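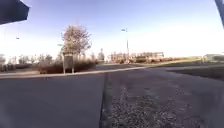
My question is about loose stones on pavement and what you do with them. I take care of the walks and the parking surface at a small sports ground near Clirncombe, and I came to this work from another country and another trade, so please be patient with my words. The asphalt on our side is smooth and I have no complaint. But to the right of the dark seam there is a coarse strip with light stones and grit lying all over it, and people carry these stones with their shoes and tires onto the good part. I have swept it 8 times since October. After each sweeping it looks fine for a short while and then it is the same again. Should I continue to sweep, or should I seal this strip, or take it out?
kerb_and_gutter_beginner, 6/17/23

Reply from oldroller
Sweeping will not cure it. If the stones come from the strip itself, then the binder is tired and the surface is letting go of them. You can test this with a screwdriver. Scratch in a few places. If pieces come up easily, it is raveling and you need a new layer. If it is hard underneath, then the grit came from another place and you have a cleaning problem only.

Reply from marsh_lane
I would not touch it with sealer before you know what the seam is. Is it a joint or is it a gutter? If water is supposed to run there and you fill it, you will have a puddle on the smooth side every time it rains. I did this once at my own driveway and I still look at the puddle.

Reply from kerb_and_gutter_beginner
Thank you both. I scratched in five places. In four of them it was hard, and in the fifth, close to the seam, some small stones came out. About the seam I am not sure. It is narrow and it goes very straight. I poured a bucket of water in it and the water stayed for a moment and then slowly went away from the curb. So perhaps it is both things, a joint which became a gutter.

Reply from oldroller
Four out of five hard is good news. I would still do a thin seal on the whole strip. Zallmont makes a cold one in a pail that one person can spread with a squeegee.

Reply from tessera93
I have to disagree with oldroller here. A thin seal over loose grit is money thrown away. It will stick to the grit and the grit will leave together with the seal. Clean first, and I mean really clean, with a blower and then a stiff broom, and wait 30 days. If the stones return in this time, look uphill and look at the edges. In my experience the stones very often come from a shoulder or from a bank where the grass is thin.

Reply from marsh_lane
Agree with tessera93. Do you have other paving at the same ground, and does it have the same problem? That would tell you something.

Reply from kerb_and_gutter_beginner
Yes, we have a long straight concrete path too. I went to look at it after I read your question.
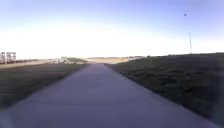
The concrete path, with the grass bank on the right.

I never had to fight with stones on this one, only with the grass. The turf next to the bank is rough at the edge and it wants to grow over the concrete, so I cut it back with a half-moon edger. The left side gives me less work. So I think tessera93 can be right that the edges are important, but here I have a whole bank beside the path and still no grit on my broom.

Reply from oldroller
Because grass holds the soil. That bank is doing its job. I would let the rough line stay a little and not cut it too hard, or you will have bare dirt coming down on the concrete.

Reply from stepien_yard
I am sorry but a rough edge is where a person turns the ankle. Cut it clean, 21 centimeters of edger blade in one push, and put some seed on the bare part. We use the edger from Stępień at work and it is heavy but it goes straight.

Reply from oldroller
My advice was a little rough, not a jungle. But okay, seed is a fair answer.

Reply from tessera93
Back to the stones, please. Do you have any material behind the coarse strip, on the far side from the seam?

Reply from kerb_and_gutter_beginner
There is a darker part there. I always believed it was old asphalt. Now I went with the screwdriver again, and near the strip it is soft in many places, more like soil with small stones inside. The delivery van for the Kusevow kiosk turns there with its back wheels. I did not put these two things together before.

Reply from tessera93
Then you have found your supplier of stones. Put some heavy planters or a low rail so the van cannot turn on the soft part, clean the strip, and wait the 30 days before you buy anything.

Reply from marsh_lane
And leave the seam open!

Reply from kerb_and_gutter_beginner
I will leave it open. For planters I must ask for money, but I have old railway sleepers in the yard and I will try with them first. I will write again when the 30 days are over.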